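Minutes of the Small Arm Working Group
Meeting of 24 May 2021, held in the front room at Morkeo

Present: Haf Cadwaladr (chair), Maarten Peeters (minutes), and most of the usual bench crew. Apologies were received from the two colleagues at Dierckx, who sent their notes ahead and asked us to say hello to everyone.

1. Welcome and last minutes

Haf welcomed everybody and thanked those who had come a long way, especially with the bridge closed. The minutes of the last meeting were read and accepted with one correction: the spare servo horns were ordered by Dierckx and not by us, and we are sorry for taking the credit. The budget line for small parts was briefly looked at and left as it is.

2. Gripper comparison

This took up the better part of the meeting, and rightly so. Maarten reminded the group what we are trying to settle before August: whether the red arm should keep its curved fingers, or move over to the softer pair that Irilex has offered us on loan. Both sets fit the same wrist. The curved fingers have now done 598 picks on the toy bricks and vehicles, and the Irilex pair has done only 50, so everyone agreed it would be unkind to draw too much from the numbers just yet.

Haf went through the curved fingers first. She finds them very good on the studded bricks, where the toothed inner edge gets a proper hold, and rather less good on the pickup truck, which is glossy and rounded and tends to turn as the fingers close. Of the misses logged so far, 17 were on the truck alone. There was a long and friendly discussion of whether that is the fault of the fingers or of the approach angle, and it was agreed to run the truck at several fixed angles before blaming anybody's hardware.
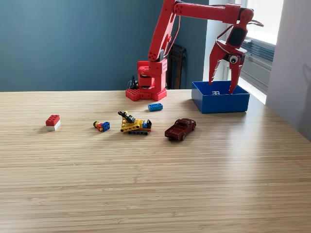
Item 2: the red arm with the curved fingers at the blue bin, one blue brick inside.

The Dierckx notes asked whether the bin itself is making the drop look easier than it is. Haf thought this a fair question. Its walls are low and the opening is generous, so a brick let go a little early will often land inside all the same. Maarten will try a narrower tray for part of the next round, and will keep the present bin for the rest so that the older results still mean something.

On the tracked vehicle, the group was of two minds. Half of us would like it dropped from the set, as the boom catches on things and bits come off and have to be hunted for under the table. The other half (your minute-taker among them, it should be said) feel that an awkward object is worth more than another easy one. It stays in for now, and Haf will put together a small bag of spare pieces for it.

3. Controllers

Maarten reported on the two controllers. The Dunis board is the one we know, and it behaves itself, though the wrist joint still gives a little shiver when it is asked to hold still with the fingers pointing straight down. The newer Irilex board holds that same pose more calmly, but it takes its time starting up, and twice it lost track of the gripper servo and had to be restarted by hand. He has written to them about it and had a very kind reply.
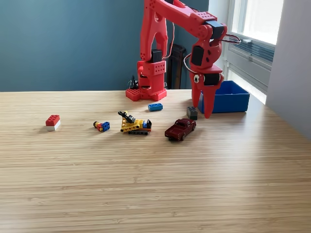
It was asked whether the shiver matters at all in practice. Maarten felt that it does when the fingers have to come down close to the tabletop next to an upright brick, where a small wobble is enough to knock the thing over before it can be gripped. With a brick lying flat there is much more room for error. He proposed a short side test with one brick, first standing and then flat, using both boards and the same fingers throughout, and this was warmly agreed.

Haf asked that the cable at the wrist be tied back a little better before then, as she worries about it snagging when the arm swings toward the window side. Maarten will see to it.

4. Light and cameras

There was some grumbling about the daylight. The right-hand part of the table catches a good deal of glare, and the camera software has trouble finding the edges of things over there. Suggestions ranged from closing the blinds fully to turning the whole table – the second was thought a lot of trouble, with the base having to be lined up again afterward. We will try the blinds first and write down their position for each run.

5. Log files

The shared log now has room for 3000 entries and should see us through the summer. Please use the same names for the objects every time. "Truck," "pickup" and "red car" have all been used for one and the same toy.

6. Actions

Maarten – narrower tray, wrist cable, standing and flat brick test on both boards.
Haf – fixed-angle runs with the truck, spare pieces for the tracked vehicle, thank-you note to Irilex.
Everyone – blinds position in the log, please.

7. Any other business

The kettle has been replaced, with thanks to Dierckx, who paid for half of it. The next meeting will be in the same room, and Haf will send the date around once the Irilex loan has been confirmed.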